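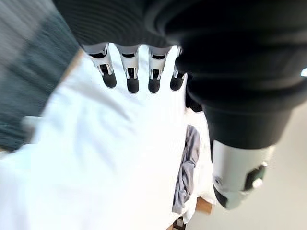
**Do I have to change people's names if I put them in a short story?**

You should change the name and at least one thing a cousin would recognize, such as the job, the town or the laugh. Changing only the name fools the person you wrote about and no one else in the family.

---

**birnwood_bev** wrote:

Asking for a reason. I have a story, 2241 words, set at my sister's second wedding. I renamed her, renamed the groom, and moved the whole thing from Birnwood to a lake. My mother read it and called me before she'd finished page two to ask why I was still mad about the seating.

I was not aware I was still mad about the seating.

---

**commaKaren** wrote:

Moms are not a fair test. Mine found herself in a story about a lighthouse. No people in it.

The lake is a good start but you probably kept the dialogue. People forget what they did and remember exactly how they talk. If your sister says "I'm just being realistic" in life and the bride says it on page one, you can set it on the moon.

---

**ValdemarV** wrote:

I disagree with the first answer. If you change the job and the town and the laugh, what did you want the real person for? The reason the wedding is worth writing about is that it went the way it went. I have left my uncle in three stories under his own first name. He complains that he isn't in more of them.

Valdemar Vídalín
(yes I sign my posts, I'm old)

---

**birnwood_bev** wrote:

Your uncle sounds easier than my sister.

---

**smalltownnoir** wrote:

> If you change the job and the town and the laugh, what did you want the real person for?

To steal one thing from. My rule is one theft per person. I took a neighbor's habit of reading the warranty out loud and gave it to a bank robber. She read the book and told me the robber was the only likable one.

Also, Bev, 2241 words is over the limit for the Trurkness contest if that's where this is headed. They want 2,000 flat and they do cut people for it.

---

**birnwood_bev** wrote:

It was where this was headed, yes. Thanks. I guess the toast goes.

---

**commaKaren** wrote:

Don't cut the toast! Cut the drive there. Everybody's wedding story has a drive there.

---

**birnwood_bev** wrote:

The drive is 164 words and I love every one of them.

---

**commaKaren** wrote:

I know you do, hon.

---

**Bontu Woldemariam** wrote:

Different angle. I wrote about an old roommate in June and did all the right things: new name, new job, made her a man. She didn't recognize herself at all. Somebody else from the same apartment did, wrongly, and hasn't spoken to me since. So now I owe an apology for a character who isn't her, and I can't explain without saying who it is.

I'd still do the disguise. I would just check who else fits it.

---

**ValdemarV** wrote:

This would not have happened with the real name.

---

**smalltownnoir** wrote:

No, then she'd have *both* of them not speaking to her.

Valdemar, are your stories published anywhere your uncle's enemies can read them?

---

**ValdemarV** wrote:

The church newsletter. Circulation 82.

---

**smalltownnoir** wrote:

Okay.

---

**birnwood_bev** wrote:

Update. Drive is gone, toast is in, and the bride is now the groom's ex-boss, with no sister anywhere. Mom has the new draft. She says it's much better and that I should really call my sister.

Still need to lose 200 words if I want room for the ending. Taking offers on the paragraph about the cake.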